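Handout 11 - Can a machine tidy the weights yet?
Course: Robots at Work and at Home
Nhàn Đỗ, 24/01/2023

Last time we covered folding and dishes. Today's chore is stripping and loading a barbell in a gym. It is dull work and people do it without thinking. Very few machines can.

Start with the grip. The bar is round and smooth, and it can roll or tip when one side is lighter than the other. A person keeps hold of it while planning the next move.
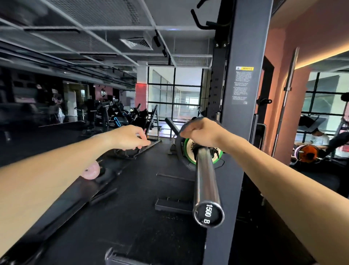

Fig. 1. Right hand on the bar, next to a green-rimmed plate.

Now the plate. The hole fits the sleeve closely, so a small tilt makes it jam. People wiggle it free by feel. The Trernberg arm we read about can lift over 23 kg, but in the Alemayehu trials it stopped at the first jam and waited for help - 11 times out of 60.

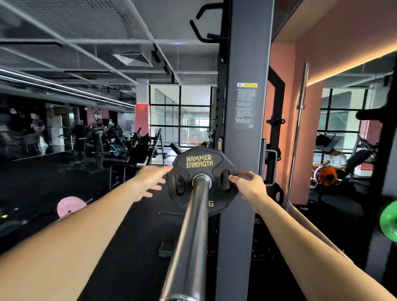

Handles cut into a plate help a gripper as much as they help a person, but only if the software finds them at any angle. Plates from different makers vary, and many have no handles.

For March: read the Pomex report, sections 2 and 4. Write one page on which step of the job you would automate first, and what you would leave to staff.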